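From: Reynaldo Padilla
To: Stendlow home workshop list
Subject: Re: Small parts storage, lidded box or open tray?

Imelda Dalisay wrote:

> I've switched the whole bench over to lidded boxes and I'm not going
> back. One Drustivico box per job, everything for the job goes inside,
> lid on at the end of the day. The tray I was using before is still on
> the bench but I hardly touch it. I reckon I've saved myself 40 minutes
> a week in hunting for bits. Has anyone else gone this way? Detwood
> have them on special until the end of April.
>
> Imelda

Imelda, I'm glad it's working for you, but I'd like to see that 40 minutes. Did you time yourself before you changed over, or is it a feeling? I ask because I had the same feeling in the first fortnight after I bought drawer dividers, and by the second month I was hunting for things in the dividers.

My trouble with a box and a lid is that it makes putting things away very satisfying and getting them out a nuisance. You need one clear hand and somewhere to put the lid. On my bench the lid ends up under the work, then something gets put on top of the lid, and by mid-afternoon the box is open anyway and I've got a tray with higher sides that cost me more.

I also don't trust "see-through". Most of the boxes sold that way are cloudy. You can tell there's something in there, and if it's a bright colour you can guess what, but try picking a brown offcut from a slightly longer brown offcut through a ribbed lid. I'd sooner have them lying flat in a shallow tray where I can see which is which.

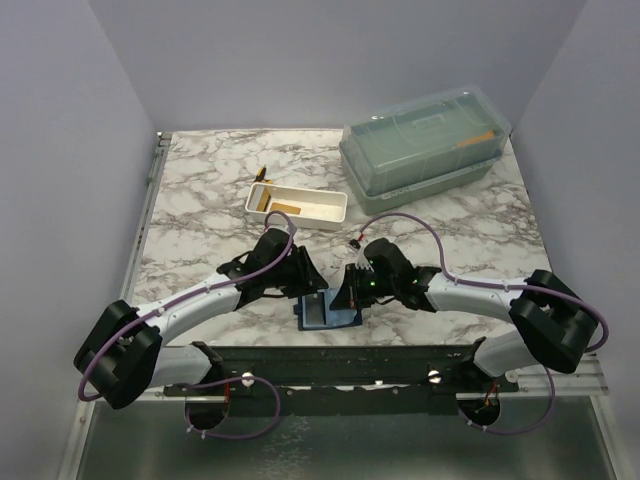 What I'd accept is a split. Box for anything that rolls, or that you only have one of. Tray for flat pieces you're going to use that same day. Whatever you're marking out with stays on the bench top beside the tray, because if it goes in either one you'll be fishing for it every five minutes. I've run it like this since I moved into the smaller shed and haven't felt the need for a product.

On the Detwood special, check the old price before you get excited. I have the catalogue from last winter here and the medium box, item 2682, was the same money then with no sticker on it. The large one (3882) has come down a bit, but it's too deep. Small parts at the bottom of a deep box are as good as lost. If your bench is 600 mm deep like mine, the large one also eats the space where you want your elbows.

De Graaf used to do a plain low tray with a lip you could get a finger under. I can't find it on their site any more. If anyone has a couple they don't want I'll pay the postage, any colour, scratches fine.

Two questions for Imelda, and they're meant seriously:

1. When you stop halfway through a job, does everything really go back in the box, or only the bits you remember?

2. Do you label them? If the answer is "not yet", I'd like to hear from you again after winter.

I may be wrong about all of this. I was wrong about the magnetic strip and said so on this list. But so far every storage post we've had has come from somebody in their first month with the new thing, and the ones who gave it up tend not to write in. If there's a member who has used lidded boxes for a few years and still puts the lids on, please speak up.

Reynaldo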